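Ticket: Traltus two-arm cell, bag handling task stalls at second grasp
Component: grasp planner, left/right coordination
Status: Open, workaround in place
Reported by: Mircea Ardeleanu
Site: Murilton, bench 5

Summary
The task is to pick up a soft cloth bag and hold its mouth open with both arms so that items can be dropped in. The right arm takes hold of the bag. The left arm moves to its pre-grasp position and stays there until the step times out at 90 seconds. No error is raised on either arm. Joint temperatures and supply voltage are normal.

Steps to reproduce
Load the household task set and choose "bag, open and hold".
Lay the bag flat in the middle of the floor.
Start the run with the default settings.
Watch the left arm after the right gripper closes.

Expected: left gripper closes on the opposite side of the mouth, both arms spread.
Observed: left gripper hovers near the cloth and does not close.

Log extract
step 3 right_grasp OK
step 4 left_pregrasp OK
step 5 left_grasp WAIT edge_not_found
step 5 left_grasp TIMEOUT

Comment 1, Ardeleanu
First thought was calibration. Re-ran it on both arms and the error was well inside limits. Swapped the left gripper fingers for a new pair, no change. Put a rigid box in place of the bag and the step passed 10 times out of 10, so the left arm can reach and close where it is told to.

The trouble starts when the right arm lifts. The planner finds the mouth of the bag once, before the first grasp, and keeps that result. As soon as the cloth is pulled up it folds, the edge moves, and the left arm is sent to a place where the edge used to be.

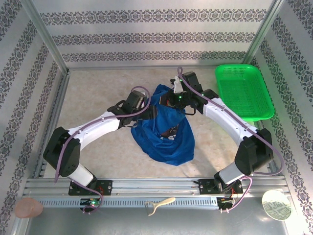 The edge check then does its job and refuses to close. I would leave the check alone - with it switched off, the left gripper closed on air and the step was marked as passed.

Comment 2, Merrick support
Please try with edge tracking set to continuous. It is off by default in this release.

Comment 3, Ardeleanu
Done. Better, but slow. The left arm now follows the edge and closes on it in 5 runs out of 10. In the others it takes hold of a fold below the mouth, and the bag twists shut when the arms spread. Log for the worst run is attached, 1,289 lines, most of them edge updates.

Workaround
Lower the right lift height to the minimum and pause before step 5 so the cloth can settle. Keep continuous tracking on. Stiffer bags behave better than thin ones.

Note for the Ploteo report
They asked whether this cell is ready for household chores. For rigid items put into an open basket, yes, with someone nearby. For bags, laundry or anything else that changes shape when lifted, no. A person does this step by feel, and we have no touch sensing in the fingers.

Next action
Merrick to look at telling a fold from a true edge. Ticket stays open until March, then review.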